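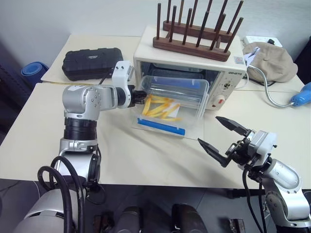 Batatas no pote de trava azul, forninho atrás

Tópico: Batata palito no forninho elétrico, guardar em pote ou refazer?

marmita_do_norte escreveu:
Pessoal, uma dúvida de cozinha pequena. Faço batata palito no forninho de bancada e sempre sobra. Guardo num pote plástico transparente com trava azul, igual ao da foto, e no dia seguinte volto com elas para o forno. Ficam moles por dentro e duras na ponta. Alguém tem um jeito que funcione? O forninho é pequeno, tem um botão de temperatura e um de tempo, e não tem ventilação.

Brasolero respondeu:
Está fechando o pote com a batata quente? Se estiver, o problema é esse. O vapor fica preso e amolece tudo. Deixe esfriar numa grade e só depois guarde.

marmita_do_norte respondeu:
Às vezes fecho morna, sim. Vou testar esperar mais.

Evolik respondeu:
Discordo em parte. Eu espero esfriar e mesmo assim ficam murchas. Batata assada não foi feita para guardar. Faço só a quantidade da refeição e pronto. A congelada fica no saco e sai um punhado por vez.

Brasolero respondeu:
Para quem mora sozinho pode ser. Aqui somos quatro e cada um come numa hora. Se não guardar, ligo o forno três vezes por noite.

Dzintra Mägi respondeu:
O que resolveu para mim foi forrar o fundo do pote com papel-toalha e não empilhar. Uma camada só. Para requentar, preaqueço no máximo, espalho na bandeja com espaço entre os palitos e deixo 11 minutos, virando na metade. Sem óleo a mais.

Evolik respondeu:
11 minutos no máximo queima as pontas no meu. O meu esquenta mais de um lado.

Dzintra Mägi respondeu:
Então gire a bandeja quando virar as batatas. O meu também era torto assim — o antigo, que foi embora na mudança em maio.

Patwary respondeu:
Mudando um pouco de assunto: dá para deixar coisas em cima do forninho? Na foto tem um suporte de madeira escura, com pinos, bem em cima dele. Aqui eu quero usar o topo para ganhar espaço, mas tenho medo do calor.

Brasolero respondeu:
Com ele desligado e frio, sem problema. Ligado, eu tiro tudo. O manual do meu proíbe qualquer objeto em cima durante o uso. Madeira resseca e plástico nem se fala.

Nidell respondeu:
Eu deixo uma tábua em cima há muito tempo e nunca aconteceu nada.

Brasolero respondeu:
Nunca aconteceu até acontecer. Eu não recomendaria para quem está perguntando.

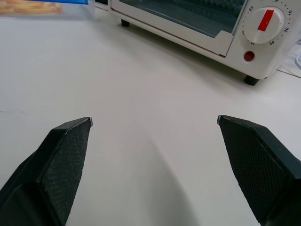

Dilruba Karunaratne respondeu:
Espaço na bancada é o que mais pesa na minha cozinha, e foi por isso que parei de usar o topo do forno como prateleira. Preferi encostar o forno num canto e deixar o resto da superfície livre para montar as bandejas. Um forninho branco numa mesa branca, como nessa foto, fica discreto, mas mesa clara mostra tudo: ali à esquerda já se veem uns riscos e manchas leves. A minha é igual. Passo pano com bicarbonato e os riscos continuam, só a gordura sai.

Patwary respondeu:
Obrigado. Vou tirar as coisas de cima antes de ligar, então. E mesa clara eu já tenho, agora é conviver.

Nidell respondeu:
Para gordura, detergente neutro e água morna bastam. Bicarbonato esfregado com força deixa a superfície fosca.

Dilruba Karunaratne respondeu:
Faço uma pasta bem rala e não esfrego. Mas pode ser, a minha já era fosca quando comprei.

marmita_do_norte respondeu:
Voltando às batatas. Testei o papel-toalha com uma camada só, pote aberto até esfriar. Requentei 13 minutos em temperatura média, porque no máximo fiquei com receio. Melhorou bastante, a ponta não endureceu. Por dentro ainda ficam um pouco secas.

Dzintra Mägi respondeu:
Médio resseca mesmo. Tente mais quente e menos tempo, olhando pelo vidro.

Evolik respondeu:
Ou faça menos batata.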